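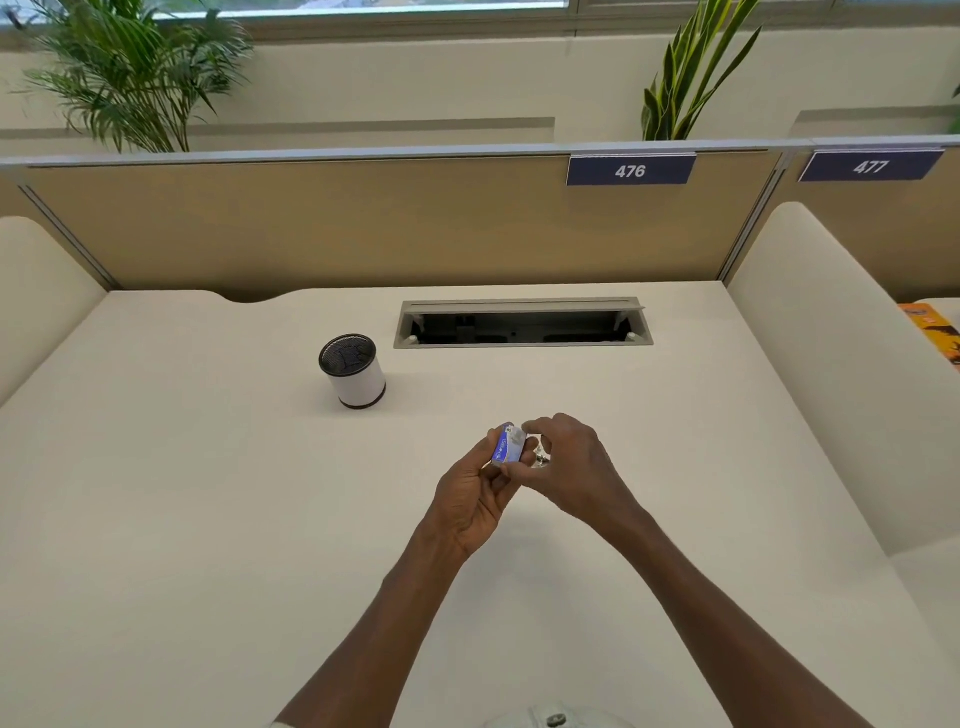
A small blue-violet package, held over the desk.

When Assunta Piras talks about Unenmont, she begins with the fish shop. It was the first building she drew for the game, and in her opinion it is still the best one.

Unenmont is a free hidden object game about a harbour village after a storm. The player looks for lost things in crowded rooms, earns shells and uses them to repair the village. It came out in April for phones and tablets, from the small studio Grultport. Six people work there.

"We wanted a game you can play with a cup of tea," Piras says. "No timer, if you do not want a timer. My mother hates the timer."

There are 549 objects to find, spread over 29 rooms. I asked how a player can tell a fair hiding place from an unfair one. She thought for a while before she answered.

"Colour is fair. A grey key on a grey stone, this is fair. But if I make the key so small that you must guess, then I am cheating you."

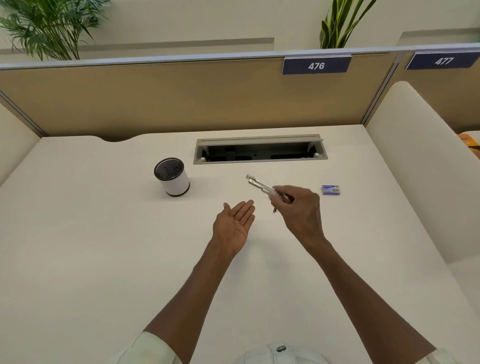
Both hands over the desk, beside the white pen holder.

Her colleague Morag Morrison writes the dialogue. In the first version the villagers spoke a lot, and testers skipped nearly everything. "I cut half of it," Morrison says. "The lighthouse keeper lost his whole childhood. I was sad for two days, then I read it again and it was better."

Some players have complained about the price of shells. Repairing the ferry takes over a week without paying, and Morrison agrees that this is too long. "We set that number late and we were tired. It will be lower in the next update."
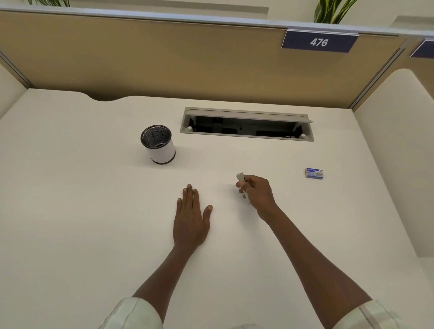
White desk and beige partition, with number 476 on the rail.

The update will also add a second village, Uvitz, up in the hills behind the harbour. Piras has already drawn the bakery and the school. She would like to have snow there - Morrison would like to have goats.

"The goats are harder," says Piras. "They have to walk."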